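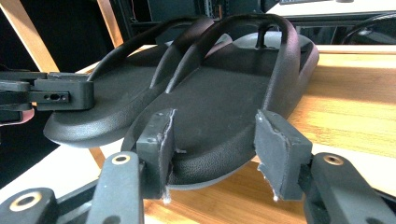 The grasp labels are lying to you, and the policy is learning the lie. So went the reply left under my July notes on Patora, signed only Rivera, and after a week with the logs I agree with most of it.

Some background on the tooling. Patora is the small pipeline I maintain for turning two-handed gripper recordings into training episodes. It aligns the left and right streams, estimates finger opening, tags contact, and writes one episode per file. The current task is slippers and a two-tier bamboo shelf. I picked footwear because the rims are curved and a grasp can look fine in opening width while the pads touch only at a corner.

Contact tagging was a threshold on opening velocity. When the fingers stopped closing, the tagger wrote "grasp". That works on rigid blocks. On a soft rim the fingers keep creeping after first contact, so the tag lands late, and it lands late by a different amount on each side. Of 78 episodes I checked by hand, 61 had at least one tag in the wrong place. The policy trained on them starts to lift one side before the other side has closed.
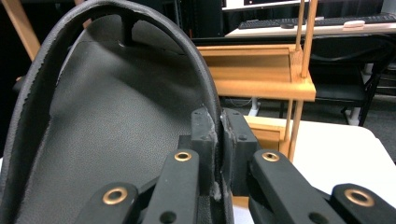
Why not just add a force sensor to the fingers? It adds wiring and a calibration step to every gripper, and the existing recordings would still need labels from video and opening width alone.

The replacement tagger has two passes. The first finds candidate contacts from the change in closing speed, with no fixed threshold. The second looks at the wrist view in a short window around each candidate and scores whether the object moves with the fingers. A candidate with no shared motion gets dropped. The remaining ones are moved to the first frame where the score rises. Lidus, the viewer I use for spot checks, now draws both the old and new tags on the same timeline, and that has saved me a lot of scrubbing.

Pad wear matters too. A worn pad changes the closed position slightly, and the old code had the closed position as a constant in a config file. It is now estimated per session from an empty close at the start of the recording. If the empty close is missing, the loader refuses the session -- annoying, but better than silently shifting every label in it.
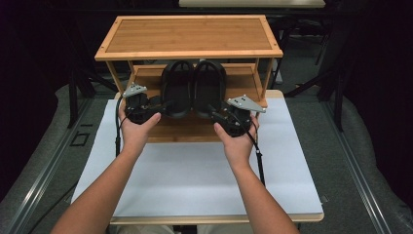 The other half of the problem is ordering. With two arms, the episode format stored each side as its own list of events, and the trainer merged them by timestamp. The clocks drift. I had been correcting for a constant offset and ignoring the slope. Patora now fits both, using the sync taps at the start and end of a session, and stores a single merged list. The per-side lists are still written for anyone reading the old format, but I plan to remove them once the Altberg branch is merged.

After relabeling, 58 of the 61 bad episodes pass the hand check. The other three have the rim hidden behind the finger at contact, so the second pass has no motion to score. For now they are excluded by name in the manifest.

Retraining is running on the new labels. The planner side is unchanged: same action chunk length, same smoothing, same limits on relative motion between the wrists. I will post the rollout numbers when the run finishes, along with the tagger config. If you are on the old format, regenerate your episode index before pulling, or the loader will complain about a missing offset field.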